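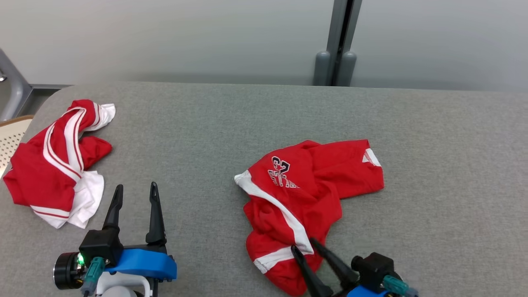

Zwei rote Kleidungsstücke mit weißen Streifen zerknittert auf einem Tisch

Trikots richtig waschen und falten

Mit dem Ende der Saison kommt bei vielen Familien der ganze Stapel Sportsachen auf einmal aus der Tasche. Trikots sind eigentlich pflegeleicht, aber der Aufdruck nimmt falsche Behandlung schnell übel. Mit ein paar Handgriffen bleiben Nummer und Name über mehrere Spielzeiten lesbar.

Vor dem Waschen

Verschwitzte Trikots nicht in der Sporttasche liegen lassen. Wer nicht sofort waschen kann, hängt sie über eine Stuhllehne oder den Rand der Badewanne. Zum Waschen wird jedes Teil auf links gedreht, auch die Ärmel. Reißverschlüsse an Trainingsjacken schließen und Klettverschlüsse von Torwarthandschuhen und Schienbeinschonern fernhalten, denn Klett zieht Fäden.

Grasflecken vorher mit Gallseife einreiben und 30 Minuten einwirken lassen. Erde dagegen erst trocknen lassen und ausbürsten. Auf dem Aufdruck selbst nicht reiben, sondern von der Rückseite des Stoffes her arbeiten.

Rot mit Weiß

Rote Trikots mit weißen Streifen oder Bündchen sind ein eigenes Thema. Neue Stücke können ausbluten, und dann werden die weißen Teile rosa. Die ersten 2 oder 3 Wäschen deshalb bei 30 Grad und nur mit ähnlichen Farben. Ein Farbfangtuch schadet nicht. Flüssiges Colorwaschmittel nehmen, keinen Weichspüler. Weichspüler legt sich auf die Faser, und der Stoff nimmt den Schweiß schlechter auf.

Nach dem Programm die Sachen gleich aus der Trommel holen. Nass übereinanderliegende rote und weiße Stoffe färben auch ohne Wasserbewegung ab. Ist doch etwas rosa geworden, nicht trocknen, sondern sofort noch einmal waschen.

Trocknen

Auf links auf die Leine oder auf den Wäscheständer, im Schatten. In den Trockner gehören bedruckte Trikots nicht, die Hitze macht den Aufdruck brüchig. Bügeln ist meistens überflüssig. Wenn es sein muss: niedrigste Stufe, von links, ohne Dampf, und ein Baumwolltuch zwischen Eisen und Stoff.

Falten

Eine große, glatte Fläche ist besser als das Bett. Gut geht ein Tisch mit Stoffbezug, darauf rutscht der glatte Trikotstoff weniger weg als auf lackiertem Holz.

1. Trikot auf rechts drehen und an den Schultern ausschütteln.
2. Mit der Vorderseite nach unten hinlegen, Ärmel ausbreiten, Falten mit der flachen Hand nach außen streichen.
3. Eine Seite bis zur Mitte einschlagen, den Ärmel gerade zurücklegen. Die andere Seite genauso.
4. Den Saum bis zur Mitte hochklappen, dann noch einmal bis zum Kragen.
5. Umdrehen.

Bei großen Rückennummern lohnt es sich, die Knickstellen etwas zu versetzen. Wird immer an derselben Stelle gefaltet, bricht die Folie dort zuerst. Ältere Trikots mit dickem Aufdruck lieber locker rollen, mit der Nummer nach außen.

Aufbewahren

Trikots, die bis September nicht gebraucht werden, kommen trocken in eine Schublade oder in einen Stoffbeutel. Plastiktüten sind ungeeignet, darin bleibt Restfeuchte stehen. Zwischen bedruckte Teile ein Blatt Seidenpapier legen, damit die Aufdrucke nicht aneinanderkleben – vor allem auf dem Dachboden, wo es im Sommer warm wird.

Wer für eine ganze Mannschaft wäscht, sortiert die Stücke am besten nach Nummern und legt Hose und Stutzen gleich dazu. Ein Streifen Malerkrepp auf dem Beutel mit Größe und Nummer reicht als Beschriftung und lässt sich später wieder abziehen.

Text: Lotte Aerts, 15. Juli 2023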